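August
By the features desk

Austra Avotiņš has been making and sorting play food for 10 years, first at a kitchen table in Grimarness and now in two rooms above a hardware store in Clurnilport. She lends boxed sets to preschools and day care homes, and the sandwich set goes out more than any other.

"Kids know what a sandwich is," she says. "You don't have to teach them the game. Put out bread and cheese and somebody is already making lunch."

She keeps 57 boxes on the shelves. Each one has a card taped inside the lid that lists what should be in it. When a box comes back she empties it onto a table, checks it against the card, wipes everything with soapy water and leaves it on a towel overnight. Lettuce goes missing most, she says. Tomato is next.

"Bread almost always comes back. I think it's the size."

The divided tray was a change she made last winter. Before that the food went out loose in a basket, and the children dug through it. Things ended up on the floor, and two kids would want the same piece at once. She had a turning tray at home for spices and brought it in to try.

"I put one thing in each section and left it alone," she says. "They turned it to the piece they wanted. I had expected them to spin it as fast as it would go, and some of them did, for the first morning."

She likes a white tray and a white plate. The colors of the food stand out and there is nothing printed on either one to look at instead. She also keeps the plate separate from the tray, to the side, with nothing on it at the start.

"If the plate is on the tray, it's part of the storage," she says. "If it's next to it, it's a place where you make something."

I asked if the order of the pieces around the tray matters. She used to set the two slices of bread next to each other. Now she puts them well apart, so that a child has to look for the second one.

"The little ones forget the top slice. They'll bring you a patty and cheese on one piece of bread and they're very happy with it. I eat it that way."

Children of 4 and up tend to ask for more food, and she has a second box for them with egg, onion and pickles. She does not send it out with the first one. A teacher at the Koppel day care asked for both together last spring and called a week later to send one back - there was too much on the table and the children were sorting it by color and not playing.

"Sorting is fine too," Avotiņš says. "But she wanted lunch."

The patty is her least favorite piece. The one in the older sets was almost black and children took it for a cookie. She changed to a brown one, and some of them still ask about it.

She plans a soup set for the fall, if she can find bowls that stack. The ones she tried from a shop in Kekia were too deep for the shelf. 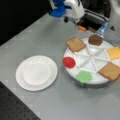
The sandwich set in its divided tray, with the plate to the side.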